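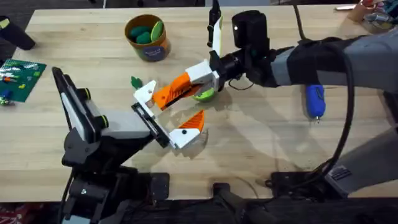 拼板台面现状,浅色,板条横向

楼主 榫头朝北
工作间的台面,浅色木拼板,看颜色和纹理像枫木,购入时商家只写“硬木直拼”,没有给树种。Stivaneck 出的料,厚度自测不足标称。现在考虑重新做一遍表面,有三个问题:
一、原厂的油层要不要全部磨掉;
二、硬蜡油和矿物油选哪个;
三、台面背面要不要同步处理。
用途是装配和拧螺丝,不切菜,不接触食品。台面前沿有固定件,拆装一次比较费事,希望一次做到位。房间八月湿度偏高,冬天有暖气,干湿差比较大。

2楼 三号砂纸
先确认原来是什么油层。滴一滴清水,放 15 分钟,水珠不散说明封闭还在,渗下去留深色印子说明油层已经失效。台面中间和边角各试一处,结果常常不一样。
不接触食品就不用考虑矿物油。矿物油不固化,一直在木头里迁移,装配台上有螺丝、垫片、纸质图纸,纸放上去会吸油。

3楼 榫头朝北(楼主)
中间试过了,渗得很快。靠墙一侧水珠还立着。

4楼 三号砂纸
那就全磨。局部磨局部补,浅色木料上的色差会很明显,补过的地方发黄。

5楼 Lx_木工角
不同意全磨。浅色硬木直拼的胶缝有的本来就不齐,机器一走,胶缝两侧高低差被磨平,后面湿度一变又出来,等于白磨。我的做法是 200 目手工顺纹拉一遍,吸尘,擦一遍,直接上薄油。旧油层只要没有起皮,新油能吃进去。

6楼 三号砂纸
回5楼:200 目直接上,旧油层没失效的地方根本吃不进新油,表面会发黏。楼主靠墙那侧水珠还立着,正是这种情况。
胶缝高低差和磨不磨没有关系,是含水率的问题。

7楼 Lx_木工角
发黏是涂厚了。擦干净余油就不会。

8楼 半吨木屑
两位说的不是同一种油。硬蜡油固含量高,涂厚必黏;稀的桐油或者亚麻油类,渗透慢,但对旧底宽容一些。楼主先定品种再讨论打磨。
另外请问楼主台面怎么固定的?板条横着走,宽度方向就是前后方向,胀缩主要在前后。前沿如果被螺栓锁死,后面也锁死,中间容易拱。

9楼 榫头朝北(楼主)
前沿有底座,螺栓穿过台面。后沿是 L 形角码,圆孔,没有长孔。

10楼 半吨木屑
后沿角码换成长孔的,或者把现有的孔顺前后方向锉长,加大垫圈,螺丝拧到贴合再回四分之一圈。前沿已经穿透固定,就让它当基准,木头往后走。
穿台面的螺栓孔内壁也要封,端面吸湿比板面快得多。这个地方漏掉,孔周围最先发黑。

11楼 Bekent老用户
我用的是 Bekent 的双组分硬蜡油,装配台,三年。耐磨可以,金属件拖动有划痕,但不露白。缺点是开罐混合以后用不完只能扔,小台面不划算。
背面一定要做。正面两遍背面一遍也比背面不做强。我第一块板背面没处理,一个冬天翘成瓦形,直尺搭上去中间透光。

12楼 三号砂纸
背面同意。遍数最好一致,理论上两面吸湿速率要接近。

13楼 Lx_木工角
理论上。实际背面做一遍够了,下面又不受水汽。
装配台其实可以什么都不上,铺一张胶垫完事。

14楼 半吨木屑
铺胶垫有两个问题:一是垫子下面的木头不见光,和外面颜色逐年拉开;二是软质胶垫的增塑剂会把油层泡软,揭起来粘一层。要铺就铺硬质的。而且楼主台上有固定底座,底座下面夹软垫,螺栓预紧力会松掉。

15楼 榫头朝北(楼主)
不铺垫,需要台面平整,底座直接落在木头上。
油的品种倾向单组分硬蜡油,Loureiro 有小罐装,861 这个色号是无色哑光。有人用过吗?

16楼 漏斗与夹
用过 861。无色是指不加颜料,上完仍然会深一档,浅色木料偏暖。想保持发白的原色,要选带少量白色颜料的,先在背面试。
两遍之间不要再打磨到见木,拿细的百洁布过一下就行。

17楼 三号砂纸
补充打磨顺序:120,150,180,停在 180。不要再往上走。硬木磨得太细表面被抛光,油吃进去少,耐磨反而下降。有人磨到 2000 目,手感确实好,两个月后杯底印全出来了。

18楼 Lx_木工角
180 和 200 的差别基本可以忽略。磨到 2000 的我也见过,那是做摆件的做法。

19楼 Bekent老用户
擦过油的布摊开晾,或者泡水里再扔。不要团起来放垃圾桶,会自燃。

20楼 榫头朝北(楼主)
汇总一下准备执行的方案:
拆底座和角码,角码孔锉长;
120 到 180 全磨,正反都磨;
背面试色,确认后背面两遍、正面两遍,螺栓孔内壁用棉签带油;
每遍间隔按罐上写的走;
全部完成后静置一周再装底座。
还有一点没定:底座下面要不要留一圈不上油?担心金属底面和油层粘住。

21楼 半吨木屑
要上。固化以后不粘。静置一周偏短,底座是长期受压的位置,湿度高的月份放两周。

22楼 漏斗与夹
两周同意。Lultstead 那种薄的软木纸也可以垫,但你要求平面度,就算了。

23楼 榫头朝北(楼主)
按两周。角码孔今天晚上先锉。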